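About us

Kozłowski is a sign-lettering and spelling school in Istholm, one flight up from the bakery on Uston Road. We teach adults to draw letters, paint letters and put letters in the right order. You would be surprised how often the first two are paid for without the third.

People come to us for the brushes and stay for the apostrophes. 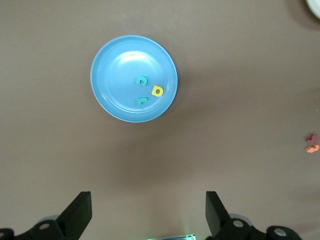
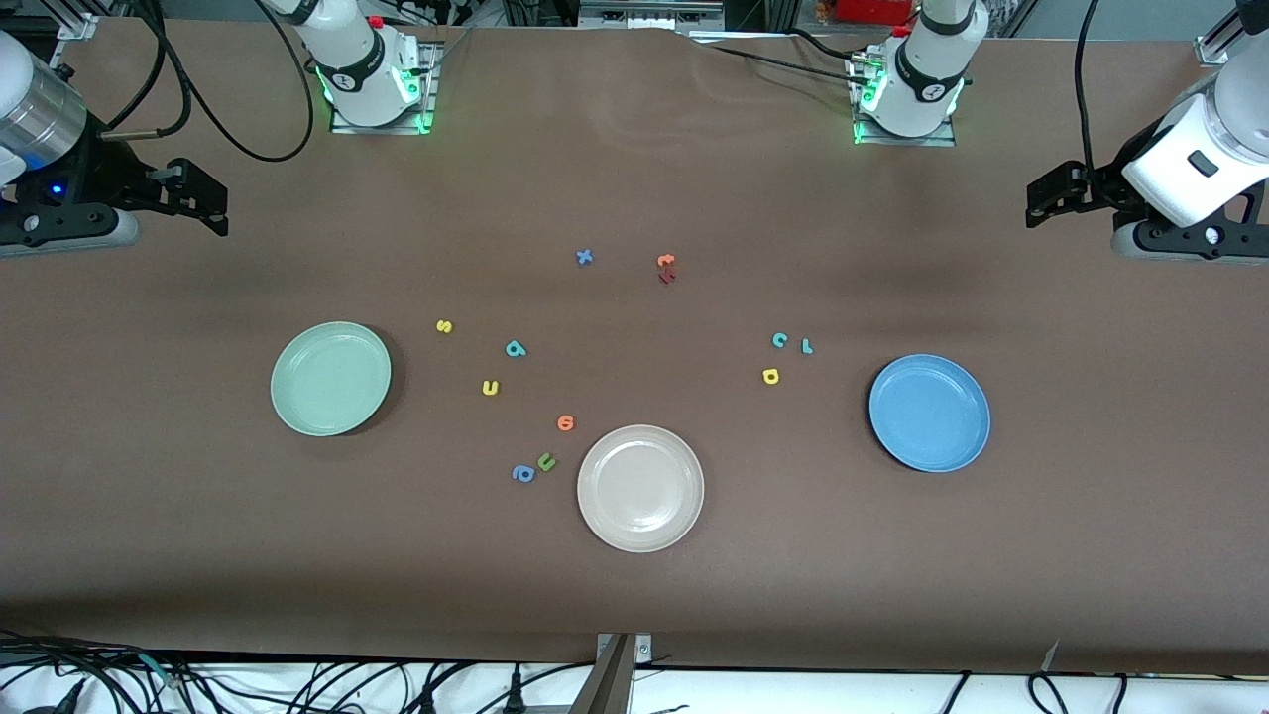
Foam letters and round plates on the table

The school opened with one room, 4 students and a sink that drained when it felt like it. The first course was meant to be a single winter of evening classes in shopfront lettering. At the end of it all the students asked what came next, and as nothing did, we had to make something up. That became the second course. It is still the better of the two.

We now run 2 courses a year in Istholm and a shorter one in Bovum, where the chapel hall has splendid light and heating of a more theoretical kind. Bring a jumper. Bring a second jumper for the person who didn't read this page.

What we teach

The beginners' course covers capitals, small letters, numbers and spacing, in that order. Spacing takes longest. Most people arrive thinking a sign is made of letters and leave annoyed by the gaps in every bus timetable they meet. We are sorry about this, a little.

After that you can go on to brushwork: loading the brush, holding the stick, pulling a straight line, pulling a curve, wiping off the curve and pulling it again. We use enamel on board for practice. Gold leaf comes last and is charged separately, for reasons that become clear the first time someone opens a window.

Spelling is taught all the way through. It isn't a punishment and there are no tests. We simply ask that you write your words out in full before you paint them, and that somebody else reads them aloud. This habit came in after a former student sold a very handsome board to a garden centre offering "perrenials". It was up for two summers. The garden centre said it was good for trade, as people kept coming in to point it out.

We don't teach computer lettering, wedding calligraphy or graffiti, although we have had students who were good at all three. We also don't do tattoos. Please stop asking.

Who comes

Shopkeepers, narrowboat owners, retired teachers, a fair number of people who were given the course as a present and look slightly hurt about it on the first evening. You don't need to be able to draw. Good handwriting is no help either, and can be a nuisance, as its owners tend to hurry the letter S.

Classes are small, and everyone has a proper stretch of table to themselves. Tea is included. Biscuits depend on what is left downstairs at closing time — Thursdays are generally strong for shortbread.

Work for hire

We take on some signs ourselves, mainly shop fronts, house names and pub boards within 30 miles of Istholm. We work slowly and the queue is long. If you need something by Friday there is a very good printer at the other end of Uston Road, and we bear them no ill will.

Repairs to old painted signs are welcome. Please don't clean them first.

Finding us

The door is at 301 Uston Road, to the left of the bakery. The bell works if pressed for longer than feels polite. There are stairs and, we regret, no lift; the Bovum hall is all on the level, so do ask about places there if stairs are difficult.

Page last updated 1/16/19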